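Recording Hand Demonstrations for a Napkin-Folding Task

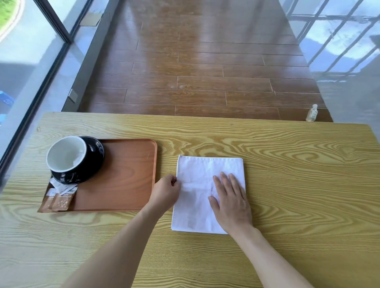
A reader of the first version of this page wrote in to ask why anyone would bother with bare-hand recordings when the arm can be driven directly by remote control and the joint angles logged for free. The answer depends on the task. With cloth, a remote operator works slowly and tends to avoid moves that feel risky through the controls. A person using their own hands pins, pinches and slides the fabric without thinking. Those moves are the part worth recording. The joint angles can come later, from a smaller set of remote-control sessions.

The steps below assume the Ziltum recorder, version 17 or later, and a two-arm station. Folding a napkin beside a used coffee tray is the working task throughout.

1. Fix the task before recording

Write down the start state and the end state in one sentence each. For the napkin: it starts open and flat on the table; it ends folded in half twice, with the edges lined up. Leave the middle unspecified. If two people fold in a different order, keep both, but tag the order in the notes field so the sets can be separated in training.

2. Set the view

Mount the camera at head height and tilt it down until both hands stay in view through the full reach. Check the near edge of the table, where the wrists come in. If the forearms drop out of view for more than a moment, hand tracking will drift and the wrist angle will be guessed.

Lock exposure and white balance. Near large windows, set exposure on the cloth and let the floor and glass go bright. A white napkin that clips to pure white loses its crease lines, and the creases are the main cue for how many layers are present.

3. Leave the table as it is used

Do not clear the surface. In the session pictured, the tray stays to the left of the napkin, with a black saucer, a coffee cup lying on its side and two sugar packets, one of them over the tray's edge. A policy trained on bare tables will often treat the first stray packet as part of the cloth. Move the tray between recordings, and change what is on it every so often.

4. Perform the fold

Use one hand to hold and the other to move. While the left hand pinches an edge, the right palm presses flat on the cloth with the fingers spread. The holding hand should be down before the moving hand starts. This gives a clean contact event that the segmenter can find.

Keep to a normal pace. Very slow demonstrations look tidy but produce long stretches with no motion, and the policy learns to stall there. Pause for 800 milliseconds at the end of each fold – long enough to mark a boundary, short enough not to need trimming.

Sleeves should be pushed up past the middle of the forearm. Loose cuffs confuse the wrist estimate and sometimes catch on the cloth.

5. Add the remote-control sessions

Switch to the arms and repeat the same task with the Wanov hand controllers. Set the motion scale to 1:1 for reaching and 1:2 for the fold itself. Grip force needs a separate check: the default setting will drag the napkin instead of sliding over it. Lower it until the fingertips can be pulled along a single layer without moving the layer underneath.

Fitzsimmons grippers have flat pads that cannot copy a spread palm. Use the closed gripper, laid sideways, as the pressing surface, and map it to the palm in the retargeting file. Mellach three-finger hands can use the palm mapping as supplied.

6. Sort and check

We recorded 3,000 hand demonstrations and kept 2,000. Most of the rejects had one of these faults:

Both hands released the cloth before the fold was down.
The head turned away during a contact.
The end state did not match the written one.

Failed folds that were corrected in the same recording should be kept and tagged as recoveries. They are useful and hard to stage on purpose.

Before export, replay a sample against the contact markers. If the markers lead the visible contact, the camera clock is late – correct the offset in the station settings and run the segmenter again. The recordings themselves do not need to be repeated.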